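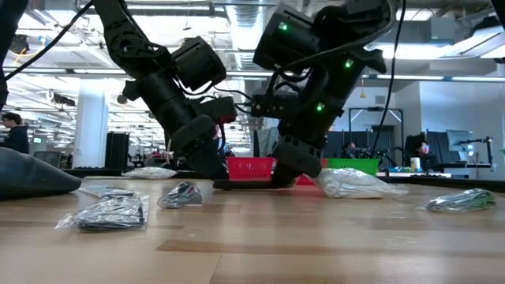

Both arms over the wood tabletop, green lights lit on the right one.

July, started 7:40 a.m.

Jatetti micro-hydro, afternoon dip, continued.

I think we have it! Writing it down before lunch so I don't smooth over the messy parts later.

Where we left off: the turbine runs beautifully all night and all morning, then sags every afternoon and comes back after dark. June total was 2,107 kWh at the house meter, a good month for a site this small, but the shape of the curve has been bugging me since the Claltel logger went in. Femi's bet was the generator getting hot in the powerhouse. Mine was the load controller dumping to the water heater when it shouldn't. Sutrisno said "air in the pipe" the very first week and we both nodded politely and went on with our own ideas.

Generator temperature first. Femi taped a thermocouple to the housing and one on the wall next to it, and overlaid both on the power trace. The housing does warm up in the afternoon, but the warm-up comes after the power starts to drop. Two hours after, on the clearest day. So heat isn't the driver. He took it very well and has already asked to keep the thermocouple in for the winter comparison.

Load controller second. I bypassed the dump load onto the resistor bank for a full afternoon and the sag was still there, same start time, same depth. Good to have it ruled out, and the resistor bank got a proper workout. (One of the bank's terminals was loose. Tightened. Check the other side next time the cover is off.)

Then pressure. The gauge at the bottom of the penstock should read very steadily on a gross head of 23 meters, and in the morning it does. In the afternoon the needle shivers. You can see it with your own eyes, no logger needed, and you can hear it too if you put a hand and an ear to the pipe: a sort of crackle. I have never been so happy to hear a bad noise. That is air going down with the water.

Walked up to the forebay with Oľga. The penstock is only 100 meters but it's a steep climb and we were both puffing. Level was well down, and there was a lovely little whirlpool sitting right over the intake mouth, pulling air in gulps. So Sutrisno was right from the start and gets to be insufferable until at least September.

Why the level drops: the upper ditch at Ukel opens for the gardens after lunch. Mimoza has the ditch schedule on her kitchen wall and read it to me over the phone, and the opening time matches the start of the sag on every day I checked. The gardens have the water right and they should have it! The stream is simply smaller for us in those hours, and our nozzle is sized for the morning. It asks for more than the stream is bringing, the forebay drains down to the intake, and from then on we're feeding the turbine a mix of water and air.

So what we want in the afternoon is a smaller nozzle. Less flow, full forebay, solid water, full head.

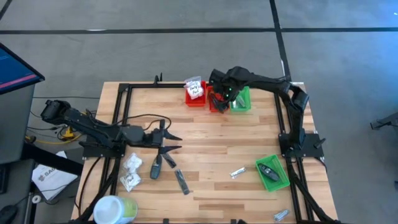
Right gripper above the red bin, left gripper open over the table.

Nozzle test

Dervishi cut us a reduced insert back in spring for the dry season and it has been sitting on the shelf in its paper. Two bolts, one gasket, in it goes. Notes on the swap, mostly for Sorin, who will be doing the next one:

Close the gate valve slowly. Count to sixty for the full travel. The pipe thumps if you rush it.

Old gasket stuck to the flange and tore. Scrape it all off before the new one goes on. I missed a strip the first time and got a fine spray across the wall and my shirt.

The insert seats with the chamfer facing the runner. It will go in the other way and look fine, so check with a fingertip.

Open slowly too, and bleed at the top vent until it stops spitting.

Result: with the small nozzle in and the ditch open, the forebay came back up and stayed at the overflow lip. No whirlpool. Gauge needle steady as a morning reading. And the power was up 316 W averaged over the ditch-open hours, compared with the same hours on the big nozzle the day before. Less water and more power! I know the arithmetic behind it and it still made me grin like a fool in the powerhouse.

Caveats, so I stay honest with myself. It's one afternoon against one afternoon. The weather was similar but I have no stream gauge, so I can't say the flow above the ditch was the same both days. And the small nozzle costs us in the morning, when there is plenty of water and we'd be spilling it over the lip. Leaving it in around the clock could easily lose us more than it gains.

Oľga's idea, which I love: forget swapping and fit a needle valve driven off a float in the forebay. As the level drops, the needle closes a little; as it rises, it opens. No schedule needed, and it would follow the ditch, the rain and everything else by itself. She sketched it on the back of the ditch timetable. The float linkage can't run the whole length of the pipe, so it would have to be a level sensor and a small motor on the needle. Power for the motor is hardly a problem at a power station.

Sorin is more careful and wants a second fixed nozzle on its own valve, both open in the morning and one closed after lunch. Cheaper, fewer things to freeze in January. He has a point about January. I'd like to price both.

Things to do:

Three more afternoons on the small nozzle, then three on the big one, same hours.

Staff gauge in the stream above the ditch. A painted board will do. Femi has offered to read it on his way down.

Ask Dervishi what a needle and seat would cost for our manifold, and whether they need the old drawing or a fresh one.

Anti-vortex plate over the intake whatever else we do. Sutrisno has a piece of sheet that should fit with one cut.

Logger clock is four minutes fast. Fix before the next download or the ditch times won't line up.

Thank Mimoza properly. She wants to see the curve, so print the good one.

2:15 p.m., back up the hill to look at the level again.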